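Girkex Gallery: The Training Kit in Use
Updated 2018-12-13

Girkex is a software kit that lets you rehearse a two-finger arm inside a computer before letting it near anything you paid for. We have been using the Rivas edition since July, first as a trial and then because Abilio Requena had learned where all the menus were and refused to learn anyone else's. The license is 435 dollars a seat. The room library, Hillura, is another 280, and yes, you do want it, unless you plan to train your arm in a gray void.

Clicking a picture used to open a larger version. The web team is aware.

A few notes before you scroll.

Setup takes an afternoon. The manual says 500 practice runs is a sensible first batch, and the manual was written by someone with a better graphics card than ours. Start it before lunch. Have a long lunch.

The rooms in Hillura come furnished by shuffle. You choose a task, and the kit picks the walls, the stone, the wood and whatever hangs on the wall, then changes its mind on the next run. The idea is that an arm trained in many ugly rooms will cope with your one ugly room. Esperanza Ibarra, who did our testing, has asked for a setting called "tasteful" in every feedback form so far. Version 3 did not include it.

The view can ride along with the gripper, and this is the one to get used to. You look out over the back of the hand and between the fingers, and the room leans whichever way the wrist does. Abilio finds it restful. Everyone else takes breaks.

From the hand: fingers wide apart, nothing between them, a brown plank running off on a diagonal behind. The veined gray slab on the left is pure Hillura. So is the picture on the wall, a murky sepia affair we have argued over without reaching agreement on the subject.

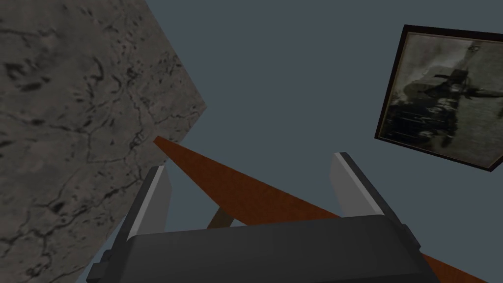 Support has been decent. Dellix handles it for Girkex in this country, and they answer email in complete sentences, which puts them ahead of most of our suppliers - and of us. Our one real complaint is the export tool, which saves every run under the same name and asks politely, each time, whether you would like to lose the last one.

Would we renew? We already did. The seat is paid up until next July, Esperanza has a fresh feedback form, and Abilio has moved his chair closer to the good monitor.

Questions about the kit go to Dellix. Questions about our opinions go to Abilio, who will forward them to Esperanza.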